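Where shelf space goes in a small office

I moved my desk into the back room of the Benítez building in March, and one of the first things I did was measure the shelf. It is 80 inches long. The previous tenant had filled all of it, and I wanted to know how much of that length was doing any work.

The method is simple. Put a strip of masking tape along the front edge and mark it in inches. For each object, write down the width it occupies, including the gap you need to get a hand around it. Then keep a tally sheet and make a mark each time you pick the object up. I ran mine for 4 weeks and logged 449 pickups.

Most of the marks belonged to very little of the shelf. Pens, the tape dispenser and one reference binder took up less than a foot between them and accounted for well over half the tally. The row of Tresska catalogs at the far end, which I had assumed I used, got 2 marks. One of those was to dust behind it.

Ans Geerts ran the same tally on the deeper shelf in her office in Plistosow and got a flatter curve. Her explanation is depth. On a deep shelf you end up with a front row and a back row, and reaching the back row means lifting something from the front, which then gets a mark it did not earn. I think she is right, and I would now log a move-aside separately from a pickup. A slash for one and a cross for the other is enough.

Fermín Cáceres objected to the whole exercise on the grounds that frequency is a poor measure of value. A stapler used once a week still has to be somewhere. I agree up to a point. It does not have to be at eye level in the middle.

The change I made was to sort by tally and place the top items within a forearm's reach of the chair, then let the rest drift outward. The catalogs went into a Braler file box on the floor. That left a stretch of bare board on the right, and I have been trying to keep it bare. A shelf with no slack gets rearranged every time one new thing arrives, and the rearranging is what ruins the order.

Next I want to try the same count on drawers, where the opening itself is a cost and should probably be scored.
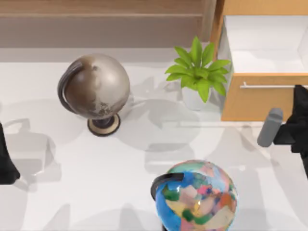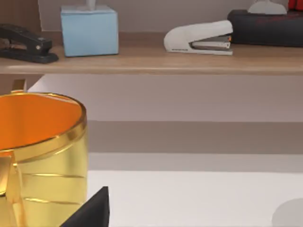
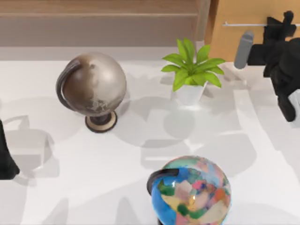 Benítez Building Workspace Club

The tally sheet is a plain grid with one row per object. If you draw your own, leave the last column wide, as the notes ended up being more useful to me than the totals.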